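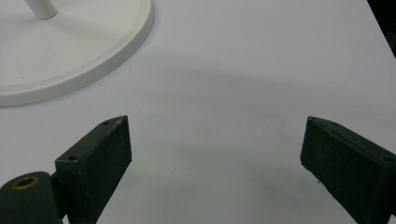 The Trulton table top is sold on its own, so you can put it on legs you already have or on a pair of Ilero trestles. It suits a craft room, a packing bench or a spare desk. The surface is smooth and plain white, so dark parts and small fixings are easy to find on it. Wipe it with a damp cloth and mild soap - no scouring pads.

**Order code:** Trulton 58
**Delivery:** 7 to 8 working days
**Returns:** unused tops only, in the original wrapping

We have 300 in stock at the Mansour warehouse. For trade orders, ask for Margarida Rocha. Legs and trestles are sold separately.

Page updated 11/29/22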